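White rings on an oiled table top
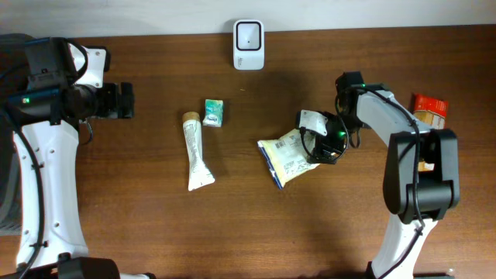
The top was oiled in October and has had no coat since. Cups now leave pale rings that stay after wiping. Can I re-oil over them, or must it be sanded first?
Luuk Claeys

Peninah Mabula
Sand first – 146 grit if you can find it, otherwise 150, always with the grain. Then apply a thin coat, wait 20 minutes and wipe off the excess. Repeat the next day. Lay oily rags flat outdoors to dry, as they can catch fire if bundled.

Ernő Kozma
Just use a coaster. Mine has had rings for years.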